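Macario Ayala keeps the bad fingertips in a coffee can on the shelf over his desk. He tipped them out for me before I had sat down. Most looked fine. A few had pads you could slide with your thumb, and one came apart while I was holding it.

"That's the one that should worry you," he said. "It passed inspection in the morning."

Ayala runs maintenance at Stellano, a produce packer that put in a line of sorting arms last August. The arms came from Vorora, which sold them on the promise that they could handle soft fruit without bruising it. By Stellano's own log, 292 pieces of fruit were crushed or dropped in the first month. Vorora's people called this a settling-in period. Ayala has a different phrase for it, and asked me not to print it.

Dropped fruit was the cheap part. What brought me out there was the afternoon a gripper closed on Oriana Fuentealba's hand.

She was clearing a stuck pear. The arm had stopped, the light on the post was amber, and she had been told in training that amber meant safe to reach in. It closed on two of her fingers and held them for what the controller recorded as 28 seconds.

"People say it can't have hurt much, it's made for fruit," she told me. "Okay. Put your fingers in it, then. It didn't hurt the way a door hurts. It just kept squeezing a little more, like it was checking."

It was checking, more or less. When a pad slips on its backing, the gripper reads less force than it is putting out, so it adds some. Nothing in the software said to quit. The arm had paused because it lost its grip reading, and when her hand gave it one, it went back to work.

I asked Gumaro Lozano, who handled the installation for Vorora, why amber didn't mean stopped. He said amber meant "waiting," and that the manual was clear. I have the manual. The word appears on page 80, in a table, under a heading about throughput.

"We've revised that section," Lozano said. When I asked whether they had revised the machine, he said a patch was in testing.

The testing, such as it is, has been farmed out. Grigoris Kalogeropoulos does it for a small outfit called Prendberg, and his view is that the whole business started from the wrong end. The arms learned on clean, matched fruit, one kind at a time, in good light. He wants recordings of people picking up whatever is on the table, by hand, with a gripper they can feel through, in mixed lots where the sizes and skins change from one grab to the next.
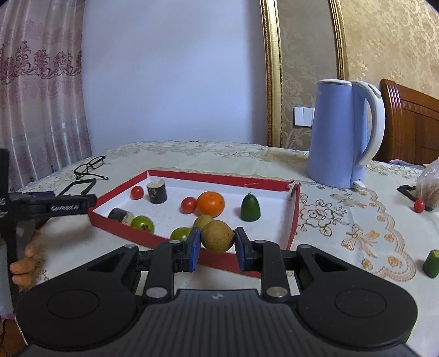 His argument is that a person squeezing a trigger knows when to let up, and that if you gather enough of those grabs, the force at each moment tells you what "enough" looks like. I said that sounded like a fine way to teach a machine about tomatoes and a poor way to teach it about fingers. He didn't disagree.

"The fingers problem is a switch," he said. "You cut the power. I can't train that in, and I told them I can't."

I wanted to know who he had told. He named Lozano. Lozano remembers the conversation as being about schedule.

Vorora does have a number it likes. The new version, it says, gets 99 percent of picks right. I asked what counted as right, and was told no visible damage and no drop. A pick that grabs the wrong thing and doesn't bruise it would pass. So, as far as I can tell, would Fuentealba's hand.

Crescencio Espinoza, the shift lead that day, pulled the air line to free her. There is an emergency stop on the post, but it was on the far side of the belt. He had asked for a second one when the line went in.

"They said it was on the list for Escobedo," he said, meaning the company's other plant, which gets its arms next. "I said, we're the ones who have them now."

There is a second stop button at Stellano today, on the near side, and a strip of tape on the floor. Fuentealba is back on the line, at the other end of the building. The patch is still in testing. Ayala pulls every fingertip at the end of each shift and tugs the pads by hand, and the can was about half full when I left.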